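Bulk food shop

A bulk food shop, also called a scoop shop or weigh store, is a store that sells dry goods by weight from open stock, without individual packages. Customers fill a bag, jar or box with the amount they want and pay at a counter scale. Common goods are flour, rice, oats, dried beans, nuts, spices, tea and candy.

History

Selling from barrels and sacks was the normal way to buy dry food before factory packaging became cheap. Grocers weighed out each order behind the counter. Sealed cartons and cans took over most of this trade, and loose goods survived mainly in market stalls, seed stores and candy shops. Cooperative groceries later brought the practice back, this time with customers serving themselves.

In Skisham, the first self-service shop was opened by Rosalinda Dumlao in a former shoe store on Tiongson Street. It stocked grains and beans only. A second branch in Vulville added spices and baking supplies and had 1212 registered members by the end of its first August.

Containers and tare weight

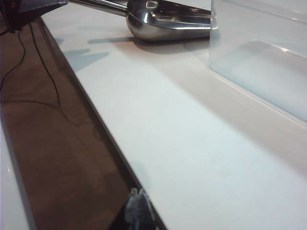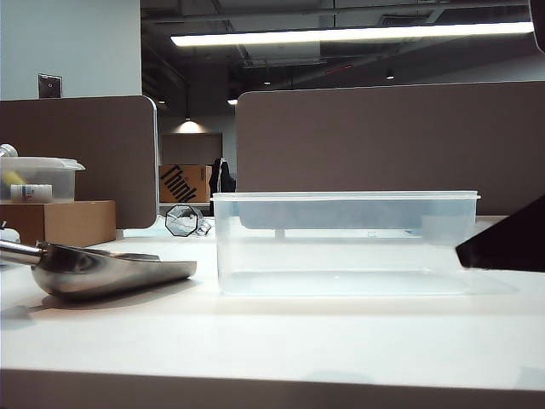 Tare weight is the weight of the empty container, which is subtracted at the scale so that the customer pays for the contents alone. Containers brought from home are weighed first and the figure is written on a sticker or on the base. Lids are normally included. Some shops keep a card file of tare weights for regular customers, and the Vulville branch limits containers to a filled weight of 2000 grams, the most its counter scale can read.

Bins

Gravity bins hang on a wall and release goods through a lever at the bottom. They suit rice, lentils and other foods that flow easily. Flour, cocoa and sticky dried fruit are kept in lidded bins and taken out by hand with a scoop. Older stock is moved to the front or top before a bin is refilled.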